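Cable tension drift on arm 2, Brarkutent bench cell

tarnside_tech
Tuesday, 09:14
Bench cell with two wristed instruments, tissue block under the scope. Arm 2 (right-hand side) has developed play in the jaw axis. Commanded closed, it stops short, and the offset grows through a session. Arm 1 is fine. Tool counter on arm 2 reads 82. Homing passes on both, no faults in the log apart from a 2105 warning at power-up, which I have always cleared and carried on.

Instruments at the suturing position, both sets of jaws open:
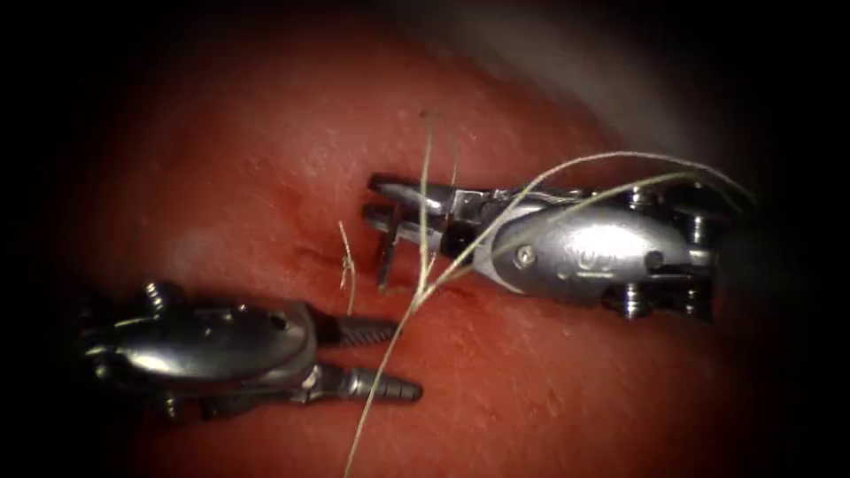

Arm 2 on the right, wrist pulleys at the far end of the housing. Thread lying over the jaws.

Before I strip the wrist, has anyone seen this with the Segers cable set?

mwelland
09:52
Don't strip it yet. 2105 on that controller is a pretension mismatch at the drive discs. If you clear it, the arm homes against the old offset. Run the pretension routine with the tool off, refit, and home again.

Cathal Carroll
10:20
Disagree. A pretension fault gives you a fixed offset from the first move. His grows, so I would look at the cable creeping at the crimp or fraying on the distal pulley. Pull the tool and put the wrist under a loupe, upper and lower pulley groups both. Any broken strand and the tool is scrap.

mwelland
10:31
It can grow if the disc isn't fully seated. Had that on our Cumavach cell in July. The routine takes 4 minutes, so do it first.

dogleg_pin
11:05
Check for thread fibre as well. That suture is shedding, look at the tuft by the slit. We had fluff wound into a jaw pulley and the symptom was much the same. Soft brush and rinse, no compressed air.

tarnside_tech
14:40
Ran the routine. 2105 has gone and the starting offset with it, but the drift is still there, only smaller. No fibre in the pulleys. One broken strand on the lower group, jaw cable.

Cathal Carroll
14:48
Bin it. And log the 2105s from now on.

nikonen_fan
15:16
Nikonen cables went 700 cycles on ours on the same wrist.

mwelland
15:22
With what load, though? Cycles with empty jaws tell you very little.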